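Storing and Sorting Hardware in a Small Workshop

Most home workshops end up with the same problem. There are screws in jam jars, screws in the paper bags they were sold in, and a coffee tin of odds and ends that gets tipped out on the bench every time someone needs a washer. These are the methods we have settled on at our place over the years, with a few sent in by readers.

Empty everything first

Clear the bench and put down an old bedsheet. Tip every jar, tin and bag onto it. It looks bad for an afternoon but you will only do it once. Pull out anything rusted through, anything bent, and any wall plug that has gone brittle. Odd keys go in one envelope with the year written on it. If nobody has asked for them in two years, put them in the scrap metal.

Sort in passes. The first pass is by type only: wood screws, machine screws, bolts, nuts, washers, nails, hooks. Don't try to do lengths at this stage. A muffin tray is handy for the second pass, when you break the screws down by gauge, and a steel rule taped to the edge of the bench will give you the length without picking up a tape each time.

A magnet in a plastic bag picks up steel hardware from the sheet and leaves the brass behind. Turn the bag inside out over the tray and the lot drops off. Most stainless won't pick up well either, so check the brass pile for it before you put it away.

Which containers to use

Clear jars are good for anything you use often and don't mind handling one at a time. Screw the lids to the underside of a shelf with two screws each, so the jar doesn't spin the lid around when you undo it. Don't do this with heavy nails. The weight pulls on the lid and sooner or later one comes down.

Small plastic drawers suit electrical bits, picture hooks, fuses and drill bits. Put a dab of hot glue at the back of each drawer as a stop, or you will pull one right out and be sorting again.

Metal bins are the best choice for heavy or dirty items such as coach bolts, chain, brackets and pipe fittings. They cope with being dragged and dropped on, and they don't crack in the cold the way cheap plastic tubs do. Buy them second-hand if you can. Paint worn down to bare metal doesn't matter in a dry shed, but wipe bare patches with a lightly oiled rag before winter.
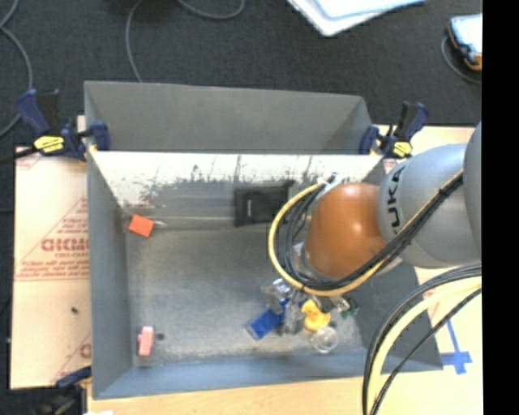 Whatever you choose, keep the heavy containers between knee and waist height. A tub of bolts on a high shelf is hard on the back and worse if it slips. Light things such as sandpaper, masking tape and dust masks can go up top.

Don't overfill. Two-thirds full is plenty, as you need room to get your hand in and stir things about. If a container is always full, split it into two sizes.

Labels that stay on

Masking tape dries out and curls off after one summer. Cloth tape lasts longer, and paint marker straight onto metal lasts longest. To change it, rub it off with methylated spirits on a rag. Open a window while you do it and keep it away from the heater.

Rin Ueda wrote in to say she fixes one of the screws to the front of each drawer with a drop of glue and doesn't bother with writing at all. We tried it on the small drawers and it works well, except that two lengths of the same screw can look alike from across the room. A number underneath solves that.

Write the size in millimetres and, if you have older stock, the imperial gauge beside it. Anyone who has inherited tins from a parent or grandparent will have a mixture of both.

Keeping rust out

Damp does more harm than use. If your shed sweats in the mornings, try the following:

Keep tins off the concrete. A pair of timber battens under the bottom row lets the air get around.

Put a stick of blackboard chalk in each drawer and change it every January.

Save the small silica sachets that come with shoes and bags. They can be dried in a very low oven if the packet says so, otherwise throw them out when they feel heavy.

Don't put wet hardware away. Spread it on newspaper overnight.

Never keep pool chemicals or fertilizer in the same cupboard as tools. The fumes will put a bloom of rust on steel in a matter of weeks.

For screws that are only lightly rusted, soak them overnight in white vinegar, scrub with an old toothbrush, rinse in water with a spoonful of baking soda, and dry them at once. Don't do this with anything plated that you want to keep shiny. Badly pitted screws aren't worth saving, as the heads strip the moment you put a driver on them.

How much to keep

Phong Ngô counted his after reading an earlier version of this page and found 247 cup hooks. He had used two of them in the time he had lived there. Be firm about this. A handful of each common size is enough for household repairs, and a job that needs more will need a trip to the shop anyway.

Leftovers from flat-pack furniture should go in a zip bag taped to the underside of the piece they came with. The Allen key goes in the same bag. If the furniture is given away, the bag goes with it.

Surplus that is clean and sorted is usually welcome at a tool library or a school woodwork room. Ring first, and don't drop off a mixed tin.

The catch-all tin

Keep one. Every shed needs somewhere to put the screw you found on the driveway. Use a small one, no bigger than a soup tin, and sort it when it is full. Ours gets done on a wet afternoon with the radio on.

Page last updated 19 Apr 2020. Thanks to Nhung Lý for the note about chalk.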